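3.2 Surfaces and small materials at the work table

We had planned to say very little about the table itself, and it was only while reading back through our December notes that we saw how often it came up. The people who sorted and packed for the Skernora study kept talking about what lay under their hands (the marbled top, the plain boards, the spots where one gave way to the other), and so we have given these things a section of their own.

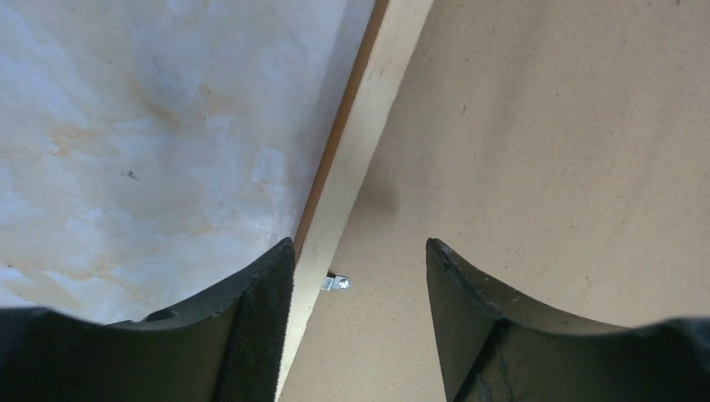 Figure 4. Wooden strip and marbled surface, with orange-tan staining.

Stains of this kind mattered more than we expected. A pale patterned surface already asks a good deal of the eye, and a speck or a rusty patch can pass for part of the pattern, or the other way around. Several people told us they would rub at a mark for a while before deciding it was there to stay, and we came to think of that little bit of rubbing as part of the work.

Thin strips of wood brought a different kind of care. On a tan board a light strip is easy enough to find, though it doesn't stand out by much, and against marble patterning it can be harder still to judge where the edge runs. Our helpers at the Paredes workshop liked to line a strip up with whatever seam was handy and use that as their guide.
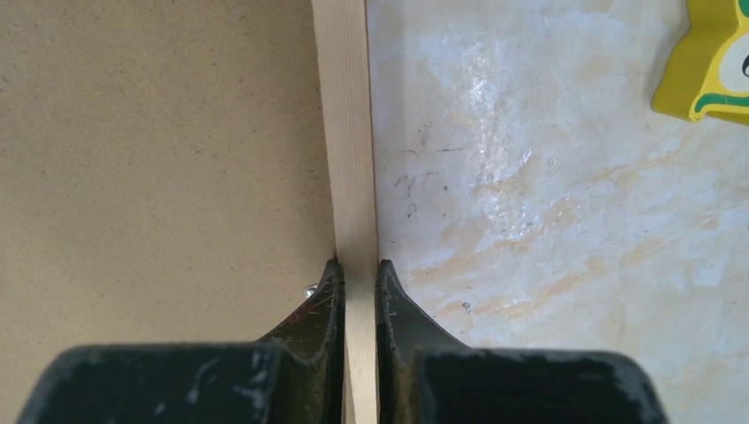

Aušra Avotiņš objected, when she read a draft of this section, that we were making too much of seams and too little of habit; in her view people line things up with an edge at home every day of their lives, and would do the same on a bare floor. We think she is partly right, and we have softened our claim to match. Of the 100 short sessions we coded, 5 were set aside for having too few notes to settle the question either way.

Clear plastic was the material people grumbled about most, and we can't say we blame them! It throws back the light, it lets through whatever colors are behind it, and finding its edge by eye alone takes real patience.
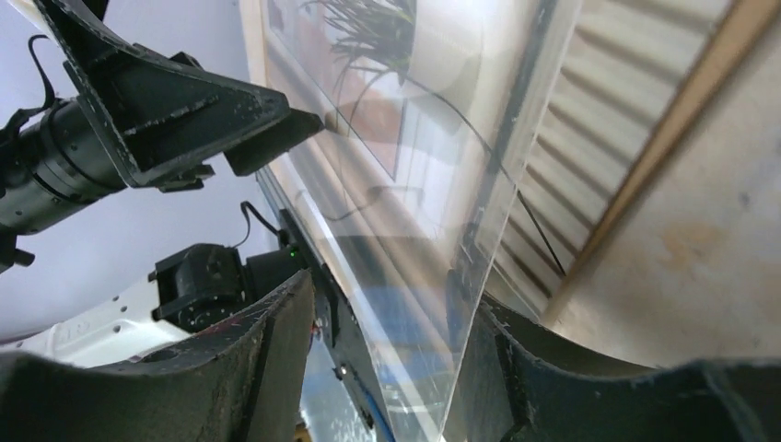
For this reason we coded plastic sheets and bags together as one group, even though the Jivora scheme we started from keeps them apart. The two of us who did the coding disagreed so often about which was which that a single group seemed the kinder choice, and it left the totals in Section 4 unchanged.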